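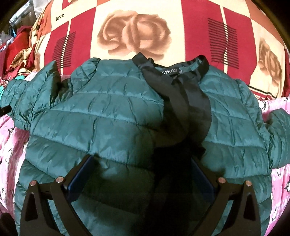

**When does the new winter coat repair service open?** Bookings open on the first Monday in April, and coats may be left at any Codik counter from that morning.

Banero, Feb 5, 2022 – Codik, the clothing repair and cleaning firm, will add padded and quilted coats to its repair list this spring. The work will be carried out at the firm's Flenov workshop, which until now has handled wool coats, suits and school uniform. The service covers zip replacement, seam repair, patching, refilling and washing.

The workshop has been fitted with a filling bench, two low-heat tumble dryers and a drying room held at a steady temperature. Capacity in the first stage is 200 coats a week. Codik expects to complete 4,000 repairs in the first year, with the busiest period falling between September and the end of November.

## What the service covers

Quilted coats have been excluded from the repair list because the filling and the shell have to be treated together. A seam that has opened by a few stitches lets filling move from one channel into the next, and closing the seam without first moving the filling back leaves a cold strip. Each coat will therefore be checked channel by channel before any sewing is done. 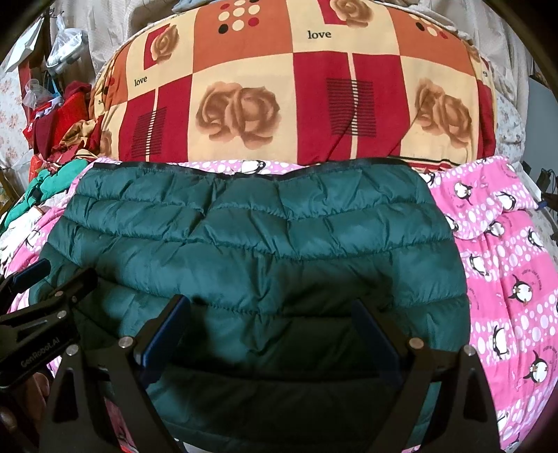
Filling is assessed by hand and by weight. The coat is laid flat with its back upwards and each channel is pressed from one side to the other, so that thin places can be marked with tailor's chalk. Shell creasing is recorded separately from loss of filling. On the teal jacket, for instance, the channels bulge slightly between the seams while the nylon is creased and puckered near the middle, and an inspector would write those two things on different lines of the sheet. Creases alone do not qualify a coat for refilling.

Both down and polyester fillings are accepted. Down is replaced with washed down of the same grade where the care label gives one. Polyester wadding that has broken into lumps is removed through the lining and replaced in full. Mixed fillings are not topped up, as the two materials dry at different rates.

"Most of the coats we turned away had one fault, and it was usually the zip or a short run of stitching," said Nilmini Khan, head of repairs at Codik. "We had the sewing skills for that work. We did not have the drying space, and a padded coat cannot leave the building until the middle of every channel has been tested."

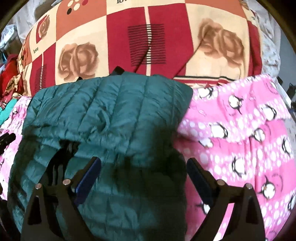
Testing is done with a probe inserted through the lining seam at four points: both cuffs, the hem and the centre back. A coat that fails at any point goes back to the drying room for a further six hours. The lining seam is closed by hand after the final reading.

Shell patches are cut with rounded corners and bonded on the inside, then stitched along the existing quilting line where the tear allows it. Colour matching is offered from a stock of black, navy, grey, olive and teal. Other colours are ordered in and add five working days.

## Trial results

A closed trial ran at Flenov last autumn with coats supplied by the Weerasinghe housing trust. The workshop handled 1,000 coats, and the average time from receipt to return was nine working days. Zip sliders were the most common repair, followed by cuff seams and pocket corners. Down coats took longer than polyester ones at every stage except inspection.

Habibur Barua, who managed the trial, said the inspection sheet was changed twice. "The first version asked for one score for the whole coat. That was no use to the person at the bench. The present sheet has a line for each channel and a separate line for collar, cuffs and zip."

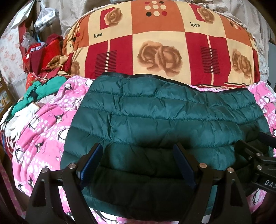 ## Booking and preparation

- Empty all pockets and remove any detachable hood or fur trim.
- Leave the care label in place. Coats without a readable label are accepted for zip and seam work only.
- Do not wash the coat in the week before drop-off.
- Quotes are given in writing within three working days and remain open for 30 days.

Coats treated with wax or coated with rubber are not accepted. Children's sizes are charged at the lower rate.

## About Codik

Codik runs clothing repair and cleaning counters in Banero and the surrounding towns. Its Flenov workshop has 3,000 square metres of floor space.

Press enquiries: Habibur Barua, Codik, Flenov Workshop, Banero.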